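Week 9: Choosing a gripper without regretting it by June

Handout to go with the lecture of Wed 7 December. Bring it to the lab. Last year's version had the force limits for the Ondieki hand wrong, so please recycle any copy you inherited.

Where we are. You have an arm that goes where you tell it, most days. Now it needs something on the end. The lab has 2 candidates and you will try both before your team commits to one.

The Bultham is a plain parallel jaw. It opens, it closes, and it has the personality of a stapler. It is very good at boxes. The Ondieki is an underactuated hand with linked fingers that wrap around whatever they meet, including the table, your cable ties and the other finger.

What to measure. Run the same pick list on each gripper with the same arm speed. Log every attempt, including the ones you would like to forget. A drop during the lift and a drop during the move are different failures and go in different columns. "It nearly had it" is not a column.

On sample size. One team last year reported a perfect success rate from a single pick. The Tondach controller can run a pick list overnight, and the best log we received had 3,765 attempts in it. Anything over 2,000 will keep the grader quiet.

Awkward shapes. Parallel jaws want two faces that are parallel. A pyramid has none to offer, and squeezing its sloped sides tends to push it down and out of the grip. Low friction makes this worse. Try these shapes in the Stulum simulator first, where a bad grasp costs you nothing but pride. Turn on contact display, and look from more than one angle before you decide that a finger is touching something.

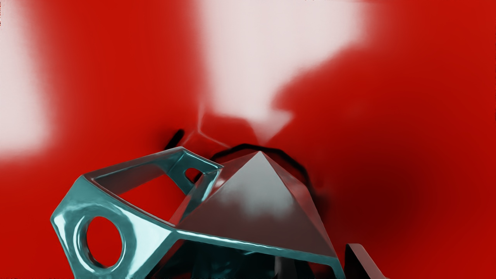 Should we set friction in the simulator to match the real fingertips?

Set it a little lower. Real pads pick up dust, and a grasp that only works with fresh rubber will let you down in the demo.

Hand in: the raw log, a one-page comparison, and the settings file for each gripper. Screenshots of a spreadsheet are not a log.

Next week: cameras, and why yours is pointing at the ceiling.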